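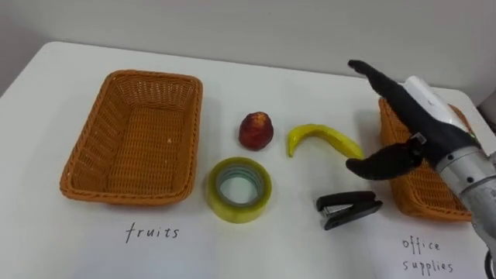 A Lellalport operator begins a sorting task with two baskets, labeled "fruits" and "office supplies." Credit: Makel

Makel Opens Lellalport, a Remote Teaching Service for Two-Armed Robots

Customers can show a robot a new table task by guiding its arms or by driving it from another room

Makel today announced that Lellalport, its service for teaching robots by demonstration, is open to all customers. The service lets a person with no programming background show a two-armed robot how to do a task, either by moving the arms by hand or by operating them through a headset and a pair of gloves. The recorded demonstrations are then used to train the robot to do the task without an operator.

Lellalport has been in limited use since last September. During that time, operators recorded 243 tasks for customers in packing, light assembly, store stocking and office services. The tasks include sorting mixed items into baskets, folding flat cartons, placing parts in trays and clearing a counter at the end of a shift.

"Most of the people who know a job best have never written a line of code, and we don't want them to have to," said Kartini Rahman, chief executive of Makel. "They know which way a part should face and when to slow down. If they can do the job through the robot, we can record it and work from there."

How a task is taught

A customer starts by setting up the work area and writing a one-paragraph description of the task. For a sorting task, the setup can be very simple. The one shown with this release uses two wicker baskets and four objects: a banana, a small dark red fruit, a roll of clear packing tape and a black stapler. The names of the two groups are handwritten in black marker on the white tabletop below the baskets.

The operator then does the task from start to finish several times. Between runs, the objects are moved to new spots and turned to face other ways. Lellalport asks for changes in layout on a set schedule, and it flags a session if the starting positions are too much alike. Makel added this check after early customers sent in long sessions in which every run began the same way.

Tasks can be recorded in one of two ways. In hand guiding, the operator stands next to the robot, holds the arm above the wrist and moves it through the motion. In remote operation, the operator wears the headset and gloves and sees the table from the robot's head camera. Finger motions are passed to the robot's hands as they happen. Makel recommends hand guiding for pushing, wiping and other tasks with steady contact, and remote operation for tasks that depend on the fingers.

"A stapler and a banana call for different grips, and you notice that right away in the gloves," said Wahyudi Nasution, who leads operator training at Makel. "New operators close the hand too early. They see the object in the headset and they want to grab it. We have them stop above it first, with the hand open, and check where the thumb is. After a day or so they do it without being told."

Failed runs are kept. If an object is dropped or placed in the wrong basket, the operator marks the run with a foot pedal and records a second clip showing how to recover. Customers can choose whether to include recovery clips in training. Makel turns them on by default.

What is new in this release

The open release of Lellalport adds three features that were not part of the limited program.

Written labels. Operators can place labels in the work area, by hand or in print, and the label text is stored with the session. A customer who changes a label from one group of goods to another can reuse the same recorded motions, and records new demonstrations only for objects the robot has not handled before. Labels should be large enough to read in the head camera view and should not be covered by bins or by the arms when a run starts.

Shared sessions. Two operators in different locations can take turns on the same robot. The second operator can watch, leave spoken notes and take over between runs. Control cannot be passed while an arm is moving.

Review queue. A reviewer at the customer's site approves or rejects each run before it is used. Rejected runs stay on file for 101 days and are then deleted, unless the customer asks for earlier removal.

Early use at Herisum

Herisum, a supplier of packed gift boxes and office kits, joined the limited program to teach returns sorting. Returned boxes arrive with their contents mixed, and the contents change with the season.

"Our old line had to be set up again every time the catalog changed, and we had to wait for someone to come and do it," said Yanti Liem, operations manager at Herisum. "Now one of our own sorters puts on the gloves in the morning and shows it the new items. We still sort the odd ones by hand - anything leaking or broken goes straight to a person."

Herisum has trained more than a dozen employees as operators. The company plans to keep its returns desk staffed during all shifts and to use the robot for the first pass.

Safety and data

During hand guiding, the arms move at reduced speed and stop when the operator lets go. During remote operation, nobody may be inside the marked area around the table, and the operator must hold down a pedal for the arms to move. Releasing the pedal stops both arms.

Recordings belong to the customer. Makel does not use one customer's demonstrations to train another customer's robot without written consent. Voice notes are stored apart from the motion recordings and can be turned off for a whole site.

"We were asked about this in nearly every meeting," said Farah Pillai, head of customer programs at Makel. "So the consent form is one page, and it is separate from the service contract."

Availability

Lellalport is available now to customers with a supported two-armed robot. Training for new operators takes two days and can be held at the customer's site or at Makel's demonstration room, which is open for visits by appointment starting at 9 a.m. Hand guiding is included in the base plan. Remote operation requires the headset and glove kit, sold separately.

About Makel

Makel develops software and operator equipment for teaching robots by demonstration. The company works with packing, retail and light manufacturing customers.

Media contact
Hidayah Pelupessy
Press Office, Makel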